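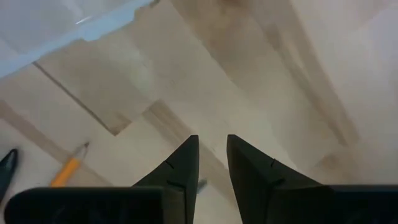
Pandik 2 is out, and the wrist view finally gets a say

12/13/23

I've been waiting for this one since May, so forgive me if I run on a bit. Brarska has put out version 2 of Pandik, its grasp planning package for small two-finger arms, and the headline change is that the wrist camera now stays in the loop all the way down to the table. In the old version you got one good look from above, the planner made up its mind, and then the arm went in more or less on faith. If your pencil rolled a little on the way – tough luck, you closed on air.

Now the planner keeps asking. Every new picture from the wrist gets compared with what it believed a moment ago, and if the two don't agree it shifts the approach, slows down, or backs off and starts over. I like the backing off best. The first release would never admit it was lost, and I have the bent fingertips to prove it.

I called up Kaj Dalsgaard, who leads the perception side at Brarska, and kept him on the phone far longer than he'd planned. He told me the hard part was pale things on pale things. "Dark bench, bright part, everybody can do that," he said. "Give it light wood with the lamp turned up and the edges just melt. The old code would see a streak of grain and call it the side of an object. It was very sure of itself, too."

So they went and collected a lot of exactly that. The new edge model was trained on 3,460 short wrist recordings, most of them on light wood and plain boards, with pencils and bits of hardware and other skinny stuff lying about. Kaj says 1,116 of those were runs the old planner had messed up, and that those taught the new one the most. Blurry close-ups stayed in on purpose. A fixed-focus camera goes soft when it gets near the table, and Brarska would much prefer a planner that expects it over one that panics.

There's also a new thing called a doubt map (great name, no notes). It's a second layer you can switch on in the viewer, and it paints over whatever the software isn't sure about: a step between two boards that might be a shadow, or a small gray speck that might be a screw or might be nothing at all. Anything with high doubt gets left out of the grasp list until the arm has had another look from a different angle. You can set how picky it is with a slider, and I'd leave it near the middle to begin with. I pushed mine all the way up and the arm spent ages circling a knot in my workbench like a suspicious cat.

The other piece of news is for people who use Gomeda to write their task scripts. Pandik used to need a little bridge program in between, and that bridge was a pain – it dropped messages, and when it fell over it took the gripper state with it. It's gone. Gomeda scripts talk to the planner directly now, and a failed grasp comes back as a proper error with the last wrist picture attached, so you can see what the planner saw when it gave up. I've wanted that for ages!

Not everything is sunny. The new version is hungrier, and on the old mini computer that runs my arm it takes some 700 milliseconds to replan when the view changes a lot. Fine for picking up pencils, a bit sad if you're hoping to grab things off a moving belt. Kaj says a lighter edge model is coming but wouldn't give me a date, and I did ask more than once. The calibration files have changed format as well, so your old ones won't load and you'll be doing the checkerboard dance again. Mine took most of an evening, mainly because I'd put the board away somewhere clever.

Folks at the Amoah workshop have been running the beta on their teaching arms for a while, and the word from there is good, with one grumble about the fingertip mask. Pandik needs to know which dark shapes at the bottom of the view are its own fingers, and if you swap in a different pair you have to redraw that mask by hand. Forget to, and it may plan around its own gripper as if someone had left it on the table. There's a reminder in the setup screen now, though it's small and I clicked right past it the first time.

The update is free if you already have a Pandik license. Save a copy of your settings folder before you install, read the page on masks, and if you're on a Gomeda script with the old bridge in it, take those lines out first or the two will fight over the gripper. I'm putting it on my second arm this weekend.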